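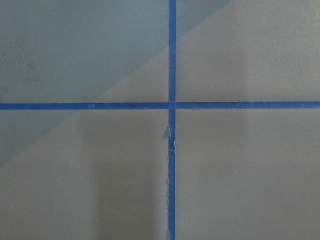 Nia Owen
Yo volvería a calibrar antes de tocar el código, el brazo de Surnwood nos hacía lo mismo en abril.

kenby_54
Ya calibré dos veces. Suelta la pieza en el cuadrante de al lado, siempre a la izquierda. La entrega del taller es el 4 de julio de 2025 y voy fatal

tuercafloja
Cambia la cinta vertical, esta deshilachada por debajo del cruce. Si detectas bordes por color te mete ruido seguro

Nia Owen
No lo veo. Por unas hilachas no se va un cuadrante entero. Mira el umbral, con esa sombra en diagonal...

tuercafloja
pues en mi grupo fue la cinta, 100 pruebas tiradas

kenby_54
Umbral fijo, sí. Pruebo las dos cosas mañna y subo el log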